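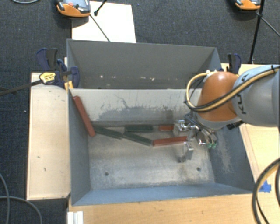

3. Do the written rules fit a bin-picking cell?

Our project brief said to "apply good practice" to the picking cell and report on it. I went in thinking this would be the easy chapter. I came out doubting that half the rules we were given do much.

The lab uses a checklist put together by Hortensia Alvarado from an older one at Fladholm. It has 44 items. I went through all of them next to the cell and marked each one as clear, unclear or not relevant to us. Only 6 were clear enough that two students would give the same answer.

Take the item on fixtures: "Bins shall be adequately secured." Our two metal bins are held with clamps near where they meet. Is that adequate? The checklist gives no force and no test. My partner said yes and I said I didn't know, and we both signed.

Cables are worse. The rule says to keep them "tidy." The ones on our arm are bundled and tied in places, and there are still loops around the orange joint and hoses hanging down to the gripper. They need some slack or the wrist can't turn. A rule that asked for the arm to be moved through its full reach while someone watches for snagging would be more use to us than the word tidy.

The parts rule says the robot must only be run with parts "presented in a known state." The whole point of bin picking is that they aren't. Our red and green bars lie across the bin at different angles, one of them leaning on the wall. If we followed that item as written, there would be no project.

3.1 Speed

The checklist caps test runs at 40 percent. I asked where the number came from and got three answers, none with a source. We kept to it anyway, as it costs little.

3.2 What I would change

Cut the list down. Write each item so it can fail. Put the handheld control first, with a fixed place for it that can be reached without leaning over the bins. Terora's list, which we borrowed in April, does this on 2 pages and I found more real problems with it.

I have not shown that a shorter list makes the cell safer. We had one cell and no incidents, so the data can't say either way.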